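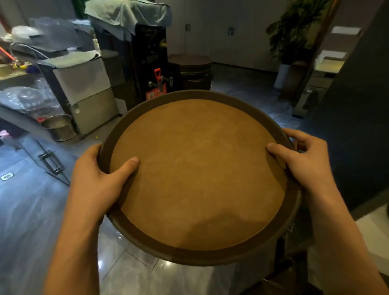

The Quiet Rulebook Behind a Good Tray Carry

Ask anyone who has worked a busy dining room how to carry a round tray and you'll get an answer in four seconds flat, usually with a demonstration. Two hands, chest height, thumbs over the rim, eyes up. Ask how a robot should be taught the same thing and you can lose an entire afternoon, happily, in one of the most interesting corners of automation right now -- the house rules for recording human work.

I went to Paltcombe to see how those rules get written. The program there is run by Butari, which supplies service robots to small restaurants, together with Zellimska, a firm that does nothing but write and test working practices for machines that share a floor with people. Their recording guide is 31 pages long. I read it on the train and then read it again on the way home, and I can't remember the last time a safety document did that to me!

Page one is all about hands. Both have to stay in view whenever an object is being held, thumbs included, and the forearms should come in naturally from below. It sounds fussy until you watch the footage the way a learning system has to. A thumb resting on the inside of a rim tells you where the pressure goes. Fingers curled underneath tell you what is taking the weight. Hide either one and the machine is left to guess, and a guess with six glasses on board is an expensive thing.

Then comes the part I loved, the rule against tidying up. Early on, Butari recorded in a spotless test kitchen and got robots that were wonderful in spotless test kitchens. Now the guide says to record in the room as the staff use it. Plastic bags heaped on a counter stay heaped. Stacked tabletops stay against the wall. Shiny tile stays shiny, because reflections off a floor can fool a depth sensor and the only cure is plenty of practice with real ones. What the guide does insist on is a clear walking line. Anything lying on the tiles in the carrier's path gets picked up before the next walk begins, and floor drains are marked on the room plan so they can be checked against wheel width later.

The rules for people are just as firm. A shift of recording lasts 2 hours, with a break whenever the worker wants one. No recording during meal service. A sign goes on the door, and a worker can have any clip deleted the same day without saying why. Zellimska pushed hard for that last one, and the trainers I spoke with say it has made the work better. People who know they can throw a clip away relax, and relaxed people carry trays the way they do on a Sunday lunch rush.

Butari collected 800 tray carries under the guide before letting a robot try one. The first trials are run with an empty tray, at half of walking speed, with a person standing within reach of the stop button. Drinks come much later. Hot drinks have a chapter of their own, and it is mostly a list of things the robot may not do yet: pass behind a seated guest, reach across a table, go through a doorway that somebody else is already using. Any server will recognize those. They are good manners, written down with distances attached.

There are arguments still going on, and they're fun ones. Mogensen, which makes grippers, wants a separate standard for trays with raised rims, on the grounds that a rim changes the grip so much that flat trays are really a different job. Zellimska would like a single rule that covers both. The two sides have swapped 2 drafts so far, and the second one came back with more notes than text.

Meanwhile the guide keeps growing. A section on wet floors is due in June, and the trainers are already collecting questions for it on a clipboard by the staff entrance. The newest line when I left, in green pen, asked what a robot should do with a full tray when the fire alarm goes off.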